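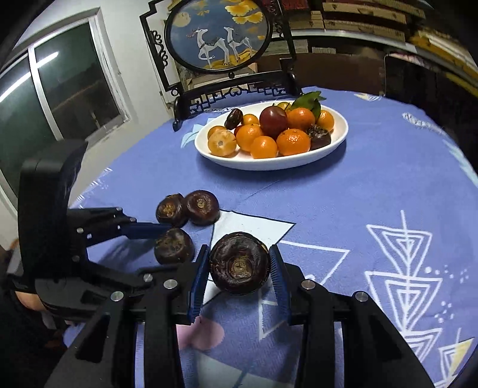
Sunday evening, one water chestnut held, three to go.

I had planned to write about tomatoes this month. The tomatoes can wait, and going by the state of them they will be waiting a good while.

The grippers have taken over instead. Regular readers (hello to both of you) will remember that I started this in June as a small weekend build, a pair of hand-held jaws you squeeze to open and close, with a camera on top so a robot arm might one day learn from watching me pick things up. I don't own a robot arm. I am doing this in the order I can afford.

Mark one was printed from the plans Krešimir Zupan sent me, and it worked beautifully on anything shaped like a box. Give it a matchbox and it was a surgeon. Give it a grape and you had a wet patch and a pip. The fingers were bare plastic and dead flat, and I spent a week glaring at them before Krešimir pointed out that he had told me to pad them in his very first message, in capitals.

So now they have pads, blue ones with ridges. I tried three sorts. The first was rubber matting from the bottom of a toolbox, which gripped well and left black smears on everything it touched, including me. The second was a foam tape from Markano that cost more than the bearings and came off in one piece the first time I put any sideways load on it. The ridged blue stuff was the third. I cut it with kitchen scissors, glued it down with contact adhesive and left it overnight under a dictionary.

The pivots are the other thing that changed. I had been using plain bolts with lock nuts, done up until they felt right, and "felt right" drifted over the course of an hour until the fingers no longer met in the middle. They now run on shouldered screws with a thin washer either side. There is still a bit of slop in the left linkage of the second unit. I could take it apart again. I have taken it apart four times. It can have its slop.

On to the water chestnuts. They were Mimoza's idea. Mimoza Dimitrov, whose table I borrow because mine is under a lathe, cooks with them, and she maintained that anything able to pick one up could pick up whatever I liked. I thought this was generous of her until I tried it. They are glossy, they are nearly round, and the ring around the top gives you a little ledge that feels like a grip and isn't one. With the old fingers they shot off like wet soap. I found one in my shoe.

With the pads I can hold one by the sides, tip upwards, and wave it about for as long as my forearm lasts. My forearm lasts ten minutes. The whole thing weighs 511 grams a hand with the camera fitted, and I had written 511 down in the notebook as "light". Try it at arm's length while being careful. I'd like to get 113 grams out of the body, mostly by admitting that the housing doesn't need walls you could park on.

Working two-handed is harder than I'd bargained for. The left hand knows perfectly well what to do until it has a gripper on the end of it, at which point it behaves like somebody else's hand, on a boat. I kept hovering over a chestnut with the left while the right already had one, then forgetting which trigger was which and dropping the wrong thing. Mimoza had a go and was better at it within two tries. She then asked if we could move on to the mandarins. We could not, as mandarins are for when I've earned them, and besides, the jaws don't open that wide yet. Longer links are on the list.

Also on the list: a proper spring on the return, because the current one came out of a biro. Somewhere to put the cable. A trigger that doesn't pinch.

Krešimir reckons I'll want 2000 good pick-ups before it's worth feeding any of it to anything. I have a notebook with a tally in it and I'm not going to tell you the figure. If anyone has done this with silicone pads cast at home, leave me a comment, particularly if you've found a mould release that doesn't stink out the kitchen. The kitchen isn't mine and I'd like to be asked back.

Tomatoes next time, what's left of them.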